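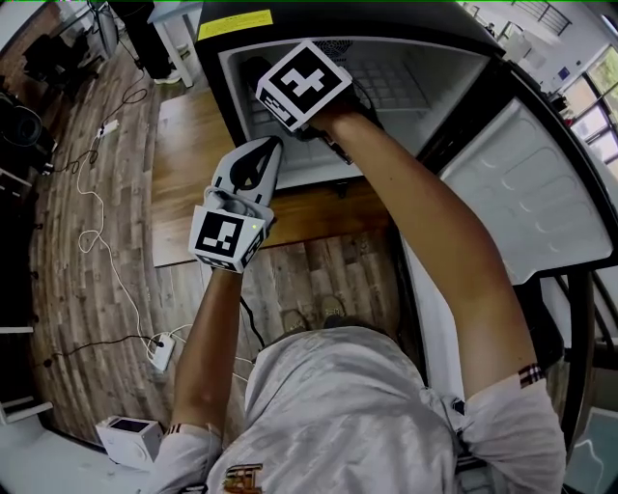 Vasanthi wrote to me last week to say that if I was going to ask strangers to come and deal with mini fridges on a Saturday, I had better tell them up front how much bending is involved, and that it is a lot. So there you go, Vasanthi, it's in the first paragraph! You will be leaning over small fridges. You will be reaching to the very back of them. If your lower back has opinions about that, read down to the part about the shelf crew before you give up on me.

I'm Tobias Thibodeaux and I look after furnishings and small appliances at Kedorora, the short-stay apartments on the Mukell side of town. We have 157 rooms and nearly all of them have a mini fridge sitting on a table or a low cabinet. Between the summer guests going home and the winter ones showing up in October, every one of those fridges has to be emptied, cleaned, checked and restocked. I need people to help me do it.

## What you'd be doing

Mostly fridges (I did warn you). For each one you'd:

- take out whatever the last guest left and sort it into toss, compost or unopened
- pull any shelves and door racks and wash them in the sink
- wipe down the inside, all the way to the back panel, and get into the molded pockets on the inside of the door, where soda goes to die
- do the door seal with a damp cloth and the little brush
- dry everything and put the shelves back in
- set out two waters, the milk pods and the card with the quiet hours on it

Please leave the yellow warning labels where they are. Last fall somebody very thorough peeled off a whole hallway's worth and I spent an evening ordering new ones from the supplier.

A fridge that was treated kindly takes ten minutes. One that had an open carton of something in it can take half an hour, and you get to pick the radio station while you work on it. I had a jar of pickled beets let go on me in the Kapoor wing last year and I still find pink in the grout.

There's some other stuff mixed in too. Cords get tidied behind the tables, the wood tops get wiped and dried, and the floor underneath gets swept. The floors are plank and they show every crumb, so sweep with the boards. If you find a charger or an adapter a guest left behind, it goes in a zip bag with the room number written on it and then into the blue tub by the elevator.

## The shelf crew

If bending isn't for you, I need three people at the long sinks downstairs washing shelves and racks as they come down on the Trolport carts. You can do it standing or on a stool. It's warm and steamy and people talk the whole time, so it tends to be the popular job. Put "shelves" on your note to me if you want it.

## Who I'm looking for

You don't need experience. I'd love people who are OK with smells, who'll check the back corner without being asked, and who can work next to somebody for a few hours without getting grumpy. You need to be 18 or over. Knowing your way around a thermostat dial is nice to have, though I can show you in a minute.

Wear closed shoes, please. Short sleeves are smart, you'll be up to the elbow in there. We have gloves in all sizes but the mediums run out first, so bring your own if you're picky.

## Hours and pay

We start at 8 in the morning on Saturday and go until 3, with lunch at noon. Pay is $20 an hour, or $21 if you've done a turnover with us before and remember where the cart keys are. Lunch is on us (Vasanthi is making her lemon rice again, and there'll be sandwiches for anyone who wants something plainer). If we don't get through every floor I'll ask who wants to come back, and nobody has to say yes on the spot.

I'm hoping for roughly 20 people. We'll work in pairs, one hallway per pair, and if you have a friend coming, tell me and I'll put you together.

## How to sign up

Drop a note at the Kedorora front desk, or come by room 111, which is my office and also where the spare fridges live. Tell me your name, a phone number, fridges or shelves, and anything you can't eat. You don't have to send a resume! A couple of lines about yourself is plenty.

I'm in most afternoons from 1 to 4. If the door's shut I'm up on a floor someplace, so slide your note under it and I'll call you that evening.

Parking is behind the building, past the dumpsters. The front spots are for guests and they do get towed.

Tobias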